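Packers wanted – snack and grocery bags, October start

Zokimen is looking for people to pack bags. Small firm, back of the Tsang building, second door after the loading ramp (the first one is locked, dont wait there). We do mixed bags of drinks and wrapped snacks for offices, clubs, school trips. October is our busy stretch and we are short of hands.

What you would be doing

Standing at a table, filling bags off an order sheet. Milk, wrapped snacks, sweets, whatever the sheet says. Mark the sheet, put the bag in the crate, next one. On a normal shift the table gets through 300 bags between everyone. Orders come in lots of 50 or 100 and we finish a lot before anyone goes on break.

Things we care about – milk upright, always. Crushed packs come out and get swapped. Bag stays open until the sheet is checked, then tie it. If an item is missing from the shelf, say so, do not swap in something that looks close. We had a whole lot of Grulus orders sent back over that.

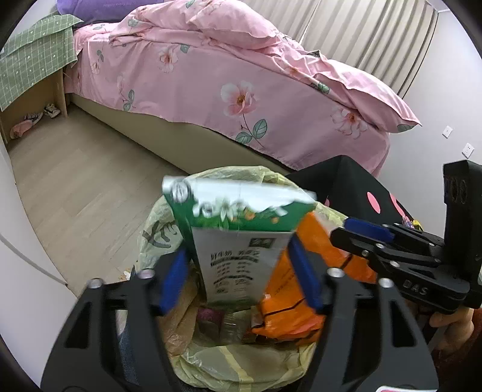
Milk and coloured wrappers in a yellow bag, still open

Some of the packs are printed in Chinese only. You don't need to read it. Every item has a shelf number and the sheet goes by shelf number. If you do read Chinese tell us, there is label checking work too, same pay, sitting down.

Shifts

Mornings 7:30 to 12, afternoons 1 to 5:30. Pick one or both. We need 13 people in total and most of the afternoon spots are still open. Mornings going fast.

Who can apply

18 or over. OK on your feet for a few hours. Able to lift a full crate with a second person. No experience needed, we show you the table the first hour and you work next to someone after that. Anyone who packed for us on the Wokamix job last spring – you are welcome back, skip the form, just call.

Closed shoes please. Hair tied back. No nut products in the break room. Gloves and aprons are here, you dont need to buy any.

Pay

Hourly, paid every two weeks. Rate is on the form at the front desk. Breaks are paid. Parking behind the building is free but fills up before the morning shift, so come early or take the bus.

How to apply

Come by the front desk before 4 pm and ask for Endang Nasution, or leave your name, phone number and wich shift you want in the box by the door. Bring ID. Endang calls people back in the evenings, so please pick up.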